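Ce site utilise des cookies pour mesurer l'audience et mémoriser vos préférences. Accepter – Refuser – Paramétrer

Plateau MDF teinté brun : reprise de la finition sans traces de rouleau ?

Posté par Ghada Majali le samedi 18 octobre 2025
6 réponses, 3 affichées – 2 931 vues

Bonjour à tous,

Je dois reprendre la finition d'un plan de travail en MDF de 16 mm teinté dans la masse, brun foncé. Le plateau a reçu en avril deux couches de vernis polyuréthane monocomposant en phase aqueuse (Grasten, version satinée), appliquées au rouleau mousse. Le résultat ne me convient pas : en lumière rasante, on distingue les reprises, avec des bandes plus brillantes dans le sens de la longueur. Les chants ont par ailleurs bu le produit et restent rugueux au toucher.

J'ai égrené une zone d'essai au grain 240. Les bandes s'atténuent mais le fond devient grisâtre, et la poussière se loge dans les rayures. Un voisin d'atelier me conseille de tout décaper et de passer à l'huile dure. Je préférerais conserver un vernis, car le plateau reçoit des outils et des bacs que l'on fait glisser plusieurs fois par jour.

Mes contraintes : pas de cabine, pas de pistolet, local à 15 °C le matin. Je cherche un aspect mat, sans reflet sous les tubes du plafond. Faut-il décaper ou peut-on recouvrir ? Et comment traiter les chants ?

Merci d'avance.

12 personnes suivent cette discussion – Partager – Signaler

Olovix

Recouvrir suffit si l'ancien film adhère. Test simple : quadrillage au cutter dans un angle peu visible, ruban adhésif fort, arrachage sec. Si rien ne vient, on garde.

Le gris que vous voyez après égrenage est normal, c'est le vernis rayé qui diffuse la lumière. Il disparaît quand on passe un chiffon humide, et il disparaîtra de même sous la couche suivante. S'il persiste une fois mouillé, vous avez traversé le film et entamé la teinte.

Pour les bandes : la température est trop basse. À 15 °C, la coalescence d'un vernis à l'eau se fait mal et le matage devient irrégulier. Attendez l'après-midi ou chauffez le local la veille, plateau compris. Un panneau de MDF met plusieurs heures à suivre la température de l'air.

Utile (15) – Répondre

Hijazi_bois

Moi j'ai tout poncé et mis de l'huile, ça marche très bien. Par contre ça tache avec le café.

Utile (1) – Répondre

Raremlow

Je complète la réponse d'Olovix, avec laquelle je suis d'accord sur le fond, et je passe sur l'huile, qui ne répond pas à la demande.

Le rouleau mousse est à l'origine d'une bonne partie du défaut. Il dépose peu, il fait des bulles, et il oblige à repasser sur un film qui commence déjà à tirer. Prenez un rouleau microfibre à poils ras, de 4 à 5 mm, préalablement humidifié puis essoré. Chargez-le franchement, croisez, puis lissez dans un seul sens, sur toute la longueur et sans appuyer. On ne revient jamais sur une bande lissée depuis plus de deux minutes.

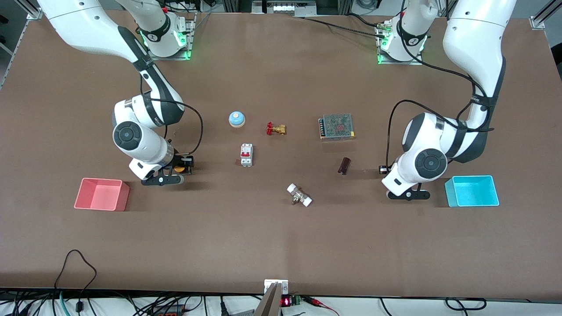
Le choix du degré de brillance compte autant que l'outil. Un satiné à 30 % de brillant montre tout en lumière rasante, alors qu'un mat à 10 % ou moins pardonne beaucoup. Pour l'aspect final, visez un plateau comme celui de la photo, brun chocolat, lisse et mat jusqu'au bord avant, qui est droit. Attention toutefois, les particules matantes décantent au fond du pot : remuez lentement à la spatule plate avant chaque prélèvement, puis de nouveau en cours d'application. Un pot mal remué donne une première moitié brillante et une seconde presque blanche sur fond foncé. Sur un brun, ce voile se voit immédiatement et ne se rattrape que par une couche supplémentaire.

Pour les chants, le MDF est beaucoup moins dense au cœur qu'en surface, d'où l'absorption. Procédure que j'applique :

Ponçage au 180, puis 240, cale rigide, arête cassée d'un demi-millimètre.
Une couche de vernis dilué à 10 % d'eau, au pinceau. Les fibres se relèvent, c'est attendu.
Séchage complet, égrenage au 320.
Deux couches non diluées, avec égrenage intermédiaire.
Couche finale en même temps que le dessus.

Ne sautez pas l'arête cassée. Un film appliqué sur un angle vif se rétracte et laisse une épaisseur presque nulle à l'endroit le plus exposé aux chocs.

Pour le glissement des bacs, un monocomposant tiendra mais se lustrera : le frottement polit les zones de passage et le mat redevient satiné par plaques. Un bicomposant à l'eau résiste nettement mieux. Dans ce cas, vérifiez la compatibilité sur votre zone d'essai, respectez la durée de vie en pot indiquée sur la fiche technique et portez des gants, le durcisseur étant généralement un isocyanate. Remise en service légère après deux jours, charge normale après une semaine – pas avant, même si la surface paraît sèche au doigt.

Utile (16) – Répondre

Ghada Majali

Merci. Essai du ruban fait dans l'angle arrière, rien ne s'arrache. Je garde donc l'ancien film et je commande un bicomposant mat. Reste à savoir si l'égrenage au 240 suffit pour l'accroche ou s'il faut descendre au 180 sur le dessus.

Raremlow

240 suffit, à condition qu'il ne reste aucun point brillant. Dépoussiérage à l'aspirateur, puis microfibre à peine humide. Pas de tampon gras sous un produit à l'eau.

Partager cette page – 3 partages
Recevez notre lettre mensuelle : saisissez votre adresse électronique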